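About Us

Hi! So you clicked on the about page, which means you're either thinking about renting from us or you're procrastinating. Both are fine.

I run Majali, a toy lending library in Delledmont. You pay a monthly fee, you come in and borrow toys, your kids play with them until they lose interest (in our house that's usually by Tuesday), and then you bring them back and pick something else. It works like the book kind, only louder.

I started it out of my garage when my twins were three and I could no longer see the living room floor. I had 62 toys, a folding table and a notebook where I wrote down who had what. My neighbors came first, then their cousins, then people I had never met started ringing the bell at dinner time, and my husband very gently suggested I find a storefront. We moved into the old shoe store on the corner 16 months later. Some of the shoe shelves are still up and they're the perfect depth for puzzles.

These days we have 2,692 toys on the books. Games, puzzles, dress-up clothes, train sets, ride-ons, play kitchens, a puppet theater that takes two adults to carry, and a whole wall for babies under one. We also have a small shelf of toys for kids who need bigger handles or switches, and I would love to make that one longer, so if you have something at home that's been outgrown, please talk to me!

How it works: a family membership is $19 a month and gets you four toys at a time. Keep them up to three weeks. If another family isn't waiting, you can renew by email or just yell it at me from the car. There's no sign-up fee and you can pause over the summer.
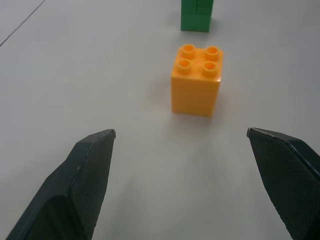
People always ask about missing pieces. It happens, it's okay. Every toy goes home in a bag with a card listing what's in it, and we check it against the card when it comes back. If you're short a piece, have a look under the couch and bring it next time. We only charge if the toy can't be used without it, and I can think of maybe a handful of times we've had to do that.

Cleaning is the other big question. Hard toys get washed with soap and water and air dried, fabric goes through the machine, and puzzles get wiped down by hand, which is my job on Monday nights with the radio on.

We're open Wednesday through Saturday, 10 to 4. Saturday mornings are busy and a bit nuts, so if you want to chat or your little one likes it calm, come after lunch. Parking is behind the building. The stroller ramp is on that side too, by the green door.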